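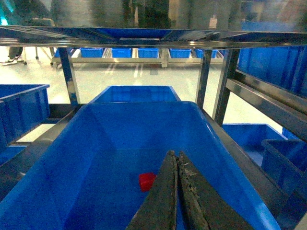 Blue bins on steel shelving, with a small red block at the bottom of the nearest one.

The Bins That Stayed
By Kimie Uchida

I have a weakness for a good bin, and I may as well admit it at the start. My grandmother kept her buttons in biscuit tins and her biscuits in a button box, and I grew up believing that half of every afternoon was meant to be spent looking for things. So when I moved into a house with a proper garage, and filled that garage to the rafters inside a single winter, it was blue plastic bins I went looking for, the big open ones you see in the back of hardware shops, and a set of steel shelves to put them on.

The person who set me straight was Gerd Thiele, who has been fitting out sheds, workshops and school craft rooms for longer than he likes to say. I had written to him asking which lids to buy. He wrote back with one line: "No lids!"

Gerd's view, which he will happily explain over two cups of tea and most of a lemon slice, is that a lid is where tidying goes to die. You come in with a toy block in one hand and the dog's lead in the other, and if there is a lid to lift you will put the block down on top of it and promise yourself you'll come back. Then somebody puts a jumper on the block. By June you have a small hill, and underneath it a perfectly clean, perfectly empty bin. With an open top you just let go of the thing and walk on.

I took the lids back to the shop (they were very decent about it) and I have not missed them once.

The colour took me longer. I had wanted grey, to match the floor, but my neighbour Till Haberkorn talked me round. Till looks after five grandchildren after school, and his front room has more small plastic objects in it than any shop I've been in. He likes a strong, plain blue because so few of the children's things are blue, and a little red block shows up at the bottom like a berry in the snow. In a grey bin, he says, you are forever feeling about in the corners. He also keeps one colour of bin for the whole wall, and I think he's right about that too. I had a rainbow set for a while and it made me tired to look at it.

Then there are the shelves. Steel costs more than the flat-pack sort, and I grumbled about it at the time, but a full bin is a heavy thing and it gets dragged in and out a good deal. My old chipboard shelves had sagged in the middle like a hammock. Steel wipes down with a damp cloth and a drop of dish soap, though I'll warn you that a shiny finish shows every fingerprint, and if that sort of thing bothers you then you'd best buy a second cloth. Measure your tallest bin first, and leave room above it to get your whole forearm in. I left a hand's width on my first go and had to haul the bin right out every time I wanted a tennis ball.

Gerd has a rule about what goes in, too, and it's the one I found hardest. Each bin gets one kind of thing, and it does not have to be full. For weeks I couldn't walk past a bin with next to nothing in it without wanting to top it up with odds and ends, string and batteries and the good scissors. "Leave it be," he said. "It's waiting for its friends." I have seven bins now, and two of them have hardly anything in them, and I've grown rather fond of those two.

Labels I leave to you. Till uses masking tape and a thick marker, low down on the front where the smallest child can see it. I started with lovely printed cards and they had all curled up by the end of the summer, so masking tape it is at my place as well.

If you're starting from scratch, start with one shelf and two bins, and live with them for a month before you buy any more. Put them near the door you come in by. My own pair went in beside the laundry step, and the first things into them were the gardening gloves, all lefts.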